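By Bushra Rind | September 10, 2019

So the race for the Kashindye county seat finally has a bit of life in it, and I for one am glad, because I was getting tired of writing the same "will he, won't he" story every week. Nassoro Kimaro said last night that he will not run again. He told a packed hall in Nestmont that two terms were enough for any man with bad knees, thanked his wife, and sat down. The whole thing took less time than the opening prayer!

That leaves the door wide open, and three people are already trying to squeeze through it.

First is Bakari Mutiso, who has been Kimaro's deputy for eight years and clearly thinks it's his turn. He was shaking hands in the Pundley market before the speech was even over (I got a text about it while I was still in my seat). His pitch is pretty simple: finish the Hulow road, keep the clinics open late, and don't change much else. The older voters I talked to like him. The younger ones mostly shrugged, and one told me she'd had to look up his first name.

Then there's Berhanu Degefa, who lost to Kimaro last time by 400 votes and has never stopped talking about it. I mean never. He brought it up twice when I called him this morning, and I'd only asked whether he had his papers ready. He does, by the way. He says Pundley has been left out of every big project since he was in school, and he wants half the road money moved there in his first year. I don't know where he thinks the rest of the road will come from, and he didn't really have an answer when I asked.

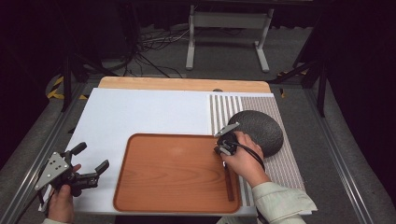
*A brown tray on a white board, with a striped mat alongside.*

The third name is the one that surprised me. Nithin Joseph runs the hardware store across from the bus stop in Nestmont and has never held any office at all, unless you count the school board, where he lasted one term and quit over the lunch contract. He's running as an independent. He needs 3000 signatures to get on the ballot, and when I stopped by the store this afternoon he had a clipboard next to the register and a line of people who may or may not have been there for nails. He wouldn't tell me how many he has so far. "Enough to keep going," he said, and then he sold me a light bulb.

I've covered this county long enough to know that a lot can happen before the deadline. Back in August everybody was sure Kimaro would stay, including two of his own staff, who told me so over lunch and would probably like me to forget it. There's also talk of a fourth candidate from out toward Hulow, but I called the people who were supposed to know and got three different names, so I'm leaving that alone for now.

What people keep bringing up with me is the water. Parts of Pundley had dry taps for 14 days this summer, and I heard about it from every single person I stopped on the street there, sometimes before I'd finished saying hello. Mutiso says the new pump will fix it. Degefa says the pump is in the wrong place. Joseph says he'd like to see the bill for the pump before he says anything, which got a pretty good laugh at the store.

All three say they'll come to an open forum at the Nestmont hall, but there's no date yet. I'll post it when I get one. If you have a question you'd like me to put to them, send it in and please keep it short, they only get two minutes per answer and Degefa is going to need all of his.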